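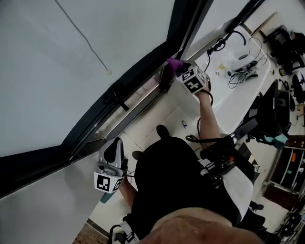 窗边，深色金属窗框

Gukwood 窗缝密封条套装 用了一个冬天的感受

先说结论，赶时间的看这段就行：能买，别买最宽那款，胶要等，窗框不擦干净全白搭。我给 4 星，扣的那一星在转角件上，后面细说。

房子是老房子，朝北那间窗户大，金属框，一到刮风就呜呜响。去年冬天坐窗边写东西，膝盖一直是凉的，盖毯子也没用。物业来看过一次，说胶条老化，换整套要约厂家，报价我就不写了，反正当场放弃。后来在网上翻了两晚上，比了三家，Barnside 的毛条，Kellier 的硅胶条，还有这个 Gukwood 的套装。最后三家都买了。对，都买了，一个窗一种，正好家里三个窗。

主要写 Gukwood，另外两家放后面顺带讲。

【到手】
盒子不大，一卷条子，10 米，四个转角件，一块刮板，两片清洁布，一张说明书。说明书是翻译过来的，有几句读不通，"请使窗户保持关闭之心情"，看了三遍，大概是让你贴完先关着窗。图倒是画得清楚，跟着图走没问题。
条子是 D 形截面，黑色，手感偏软，捏下去回弹挺快。味道有，拆开第一天橡胶味明显，放阳台晾了一夜好很多，但没全散。鼻子敏感的多晾几天。

【量尺寸】
这步千万别懒。我第一次就懒了，拿眼睛估，买了最宽的 12 毫米，贴上去窗户关不严，把手要用很大力气才压得下去，第二天又全撕了。撕下来的胶留了一层在框上，用酒精擦了半个下午，手都皱了。
后来换 9 毫米的，刚好。
量缝的办法：捏一小团橡皮泥，搓成条放在窗扇和窗框之间，关窗，再打开，看压扁以后多厚。比尺子准。上中下三个位置都要量，老窗基本都变型了，我家那扇下面的缝比上面大一圈，只量一处肯定吃亏。
条子厚度选比缝稍微大一点点的，别贪。

【清洁】
送的两片清洁布不够用，一扇窗就黑透了。自己备一包。
先吸尘，再湿擦，再酒精，等干。窗框和窗台交界那条沟最脏，里面有沙子，还有虫子的翅膀。拿旧牙刷刷，棉签收尾。
温度低的时候胶不粘，我是开着暖气贴的，条子也先放暖气边上捂了一会儿。说明书写 10 度以上施工，我觉得还得再高些。

【贴】
从上面的角开始，一点一点撕背纸，别一次全撕开，会粘到自己身上，粘到袖子，粘到猫。
不要拉！拉长了贴上去当时看着很直，过几天缩回来，角上就露一截缝。我第二扇就是这样，左上角缩了大概一个指甲盖，又补了一小段，难看但管用。
刮板太硬，边上有毛刺，我后来不用了，直接拿手指压，一段压十几秒。大窗压完手指头疼。
转角件是这套里最差的东西。本来是想省得你剪 45 度角，结果件比条子硬，高度也不太一样，关窗的时候角上顶着，把手那边就感觉有点涩。四个我只用了两个，另外两个角自己拿美工刀斜着切，对上，反而更平。这个钱不如不收，少送四个件，多送一米条子好了。

贴完关窗一整天，别开。我忍住了。

【效果】
拿线香试的。贴之前香放在窗缝边，烟往屋里歪得厉害，贴完基本直着往上走，只有把手下面那块还有一点点飘。纸条测试也做了，夹张纸关窗，抽不动，合格。
声音：风声没了，楼下车声小了一些，但别指望隔音。低频的，比如公交车起步那种嗡嗡，一点没变。玻璃就那样，条子管不了玻璃。
温度：没装什么仪器，体感，膝盖不凉了。暖气比去年调低一档，还行。
结露：这个要提醒。密封好了以后早上玻璃下沿有水，以前没有。现在每天早上开窗十分钟，顺手擦掉。不擦的话时间长了窗台要发霉。

【耐用】
到现在一个冬天，大部分还好好的。最常开的那扇，下面一段有点起边，用手按回去，过几天又起。推拉窗我没试，别问我，我家都是平开。夏天太阳晒会怎样也不知道，等 8 月再来追评。

【另外两家】
Barnside 毛条：便宜，贴起来最快，错了撕下来也不怎么留胶。缺点掉毛，挡风一般，香烟（线香的烟，不是抽的那个）还是会歪。适合储物间之类不怎么待人的地方。颜色只有灰的。
Kellier 硅胶条：最贵，真的软，没味道，关窗手感最好，把手轻轻一带就到位。但它的背胶我很有意见，贴在粉末喷涂的金属框上第三天掉了一半，另外买了双面胶重新粘的。要是他家把胶换一换，我就全屋用这个了。
还有个 Yüksel 的，评论里有人推荐，说是插槽式，不用胶，得先看窗框有没有槽。我家没有，所以没买，没法评。

【客服】
Gukwood 换尺寸那次，客服回得慢，隔了一天才回，不过同意换了，邮费我出。开封的那卷不给退，只换了没拆的转角件……等于没换。9 毫米那卷是重新下单的。想想也怪自己没量。
店铺页面写着 859 条评价，我翻了前面几页，抱怨转角件的不止我一个，看来是老毛病，一直没改。差评里还有不少说不粘的，往下看追问，多半没擦酒精。

【几个小问题，评论区问得多的】
租房能不能用：能，但撕的时候会留胶，吹风机热风吹软了慢慢撕，再擦酒精，急不得。白色窗框可能留印，先在不显眼的地方试一小截。
一卷够几扇：看窗。我那扇大的用掉大半卷，剩的刚好够厨房小窗的三条边，第四条边接了上次的碎料。
能不能贴门：入户门别用这个，太软，走几天就磨秃了。
旧胶条要不要拆：我没拆，只把翘出来的地方剪平了。烂成渣的那种还是拆吧，不然新的粘在渣上，白贴。
黑色显不显眼：深色框上看不出来。浅色框选白的，白的听说容易脏。

【适合谁】
平开窗，缝不算大，愿意花一个下午擦窗框的人。缝大到能塞进手指的别折腾，叫人来调合页。我厨房那扇其实就是合页松了，拧紧两颗螺丝，漏风去掉一半，早知道先拧螺丝再买条子。

打分：
密封 5
手感 4
转角件 1
说明书 2
气味 3
总体 4

2024年2月16日 写的，中间改过一次错字，可能还有。要问尺寸的把缝宽发出来，别只发窗户多高多宽，那个没用。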